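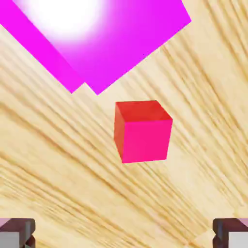
Uda Clear Oil for Light Woods

Likance
Item 1591
$67.00 per can
In stock, ships from our warehouse

Uda Clear is a penetrating oil for indoor furniture, shelves and work surfaces made of pale wood. It was made for pine, ash, maple and birch, which tend to turn yellow or orange under ordinary oils. The finish is matte and the color of the wood stays close to what you see when the bare surface is wiped with a damp cloth.

One can covers a dining table and a set of chairs with 2 coats. Softwoods take up more oil than hardwoods, especially on the first coat, so plan on a second can if you are treating a large pine surface on both sides.

Choose a finish

Clear: no pigment. Shows the full contrast between light and dark grain.
Lins: the same oil with a small amount of white pigment. Evens out the darker bands and holds back yellowing in rooms with strong sun. Lins has to be stirred often, as the pigment settles while you work.

Clear and Lins can be mixed with each other in any proportion. Mix enough for the whole job before you start. It is very hard to match a mixture later.

What it is for

Tables, desks, benches, bookcases, window sills, stair rails, interior doors and children's play tables. It can be used on veneer if the veneer is unfinished and has been sanded lightly.

It is not for floors, outdoor furniture, shower rooms or the inside of drawers and closed cabinets. Oil in a closed space dries slowly and the smell stays for weeks. For floors, see the Likance floor range.

Before you start

The surface must be bare, dry and free of dust. Old varnish and lacquer have to come off completely. Wax has to come off too, and it is easy to miss in corners and around moldings. If a drop of water sits on the wood in a round bead, there is still something on the surface that will keep the oil out.

Sand with the grain, first with medium paper and then with fine. Very fine paper closes up the surface and leaves less room for the oil. Where the grain changes direction, such as near a knot or on a wide board with a lot of figure, sand by hand and follow the lines as well as you can. Cross scratches show more after oiling than before.

Vacuum the piece, then wipe it with a dry cloth. Do not use a tack cloth with Uda.

Try the oil on the underside or on an offcut sanded the same way. Let the sample dry overnight before judging the color.

How to apply

Stir the can well. Do not shake it.

Pour a small amount onto a Dereo pad or a folded cotton cloth and spread it thinly along the grain. Work in sections you can finish without stopping, and keep a wet edge between them. End grain drinks more oil than the face, so go over it again until it stops looking dry.

Leave the oil until it starts to feel tacky. In a warm room this can be quick. Wipe off everything that has not soaked in, using a clean cloth and changing it when it gets heavy. Oil left on the surface dries into shiny patches that have to be sanded out.

Let the first coat dry overnight with a window open. Rub lightly with a white nylon pad, wipe off the dust, and put on the second coat in the same way, using less oil.

The table can be used carefully the next day. Keep water, hot dishes and tablecloths off it for a week.

Safety

Cloths and pads soaked with oil can heat up and catch fire on their own. Spread them flat outdoors to dry, or put them under water in a metal container with a lid. Do not leave them in a pile and do not put them in the trash while they are damp.

Keep the can out of reach of children. Wear gloves. The wet oil has a mild smell and the room should be aired during the work and overnight.

Care after oiling

Wipe with a damp cloth and a little mild soap. Dry the surface afterward. Do not use steam, scouring powder or any cleaner with ammonia.

Pen and marker come off best if they are dealt with right away. Crayon can be lifted with the edge of a plastic card and the mark wiped with a little oil. Red wine, beet juice and berry stains may go deeper. Sand the spot lightly, feather out the edge, and oil it again. A repair looks slightly paler at first and blends in with use.

Brightly dyed or painted items can leave color behind if they stand on a freshly oiled top. Wait out the full week before setting them down, and use a mat under anything that gets wet, such as a flowerpot.

A table in daily use needs a thin maintenance coat when it begins to look dry. For a shelf that can be many years.

Wear test

We rub finished pine panels with a weighted felt block and stop after 2,000 strokes. Panels with two coats of Uda Clear showed light polishing along the track and no bare wood. Panels with one coat had worn through at the raised grain. For this reason we do not recommend a single coat on any surface that gets handled.

Details

Base: linseed oil and plant wax
Sheen: matte
Number of coats: 2
Tools: Dereo pad, cotton cloth or short-haired brush
Tool cleanup: mineral spirits, then soap and water
Storage: cool, free from frost, lid pressed down firmly
Shelf life: see the date stamped on the base of the can

A skin may form on the oil in an opened can. Cut it out in one piece and strain the rest through a paint filter. Do not stir it in.

Questions we get

Can I put Uda over another brand of oil?
Usually, if the old oil is worn and the surface has been washed and sanded. Test first. It will not soak in over a wax finish.

Will it stop my pine from darkening?
No. Pine darkens in daylight with any finish. Lins slows the change you can see. Move lamps and bowls from time to time in the first few months so that they do not leave pale spots.

Can I use it on a cutting board?
We do not sell it for that use. Choose an oil made for cutting boards.

Shipping and returns

Cans ship by ground only. Unopened cans can be returned within the period stated on your receipt. Opened cans and oil mixed to order cannot be returned.

The new can with the wider lid replaces the old one in September. The oil inside is the same.

Page updated 23 April 2024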